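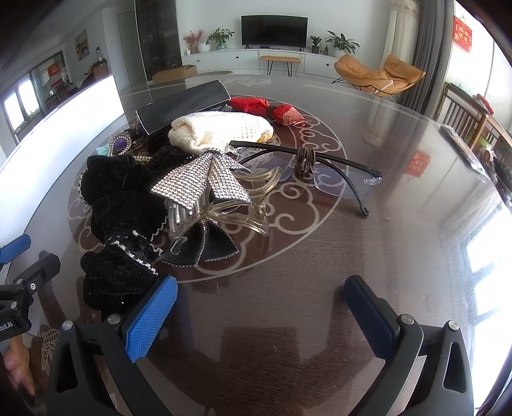
사진 제공=센몬트 공과대학 로봇동아리 '스토크몬트'

홈 | 뉴스 | 특집 | 기술 | 교육 | 정기구독

센몬트 공과대학 로봇동아리 스토크몬트가 9월부터 진행하는 학기 과제의 주제는 가정 내 소품 정리다. 대상은 머리끈, 집게핀, 안경, 뜨개 소품처럼 크기와 강성이 제각각인 물건이다. 동아리는 손으로 쥐는 그리퍼로 사람이 직접 정리 동작을 시연하고, 그 기록을 모방학습에 사용한다. 작업은 실험실 대신 일반 거실의 탁자에서 이루어진다.

목표 시연 수는 1,000회이며 현재 486회를 마쳤다. 한 회는 물건 더미에서 하나를 골라 집어 지정 위치에 놓는 것으로 끝난다. 회당 제한 시간은 20초다. 시간을 넘긴 시연은 별도 폴더에 보관하고 학습에는 넣지 않는다.

난도가 높은 품목은 벨벳류 머리 장식이다. 주름이 잡힌 천은 집는 위치에 따라 늘어지는 방향이 달라진다. 안경은 다리가 엇갈려 놓이면 파지점이 좁아지고, 투명한 렌즈는 깊이 추정에서 자주 누락된다. 광택 있는 탁자 면의 반사도 오검출의 원인이다. 동아리는 반사를 없애지 않고 조건에 포함했다.

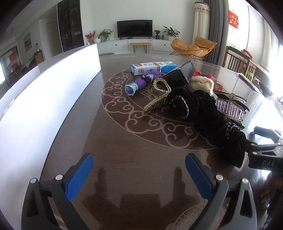
집게핀과 머리 장식, 상자류가 섞인 탁자 위 작업. 화면 오른쪽은 두 번째 그리퍼.

학습에는 본드베리 공개 강의의 실습 코드를 수정해 썼다. 단단한 상자류만 놓고 시험한 파지 성공률은 92%였다. 천 소재를 섞은 조건의 수치는 시연이 모두 끝난 뒤 측정한다. 두 그리퍼를 함께 쓰는 동작은 한쪽이 더미를 누르고 다른 쪽이 빼내는 순서로 정의했으며, 역할 교대는 아직 다루지 않는다.

결과는 학기 말 수브라마니암 학생 로봇 경진대회의 조작 부문에 제출한다. 정기 작업은 매주 월요일 오후에 있다.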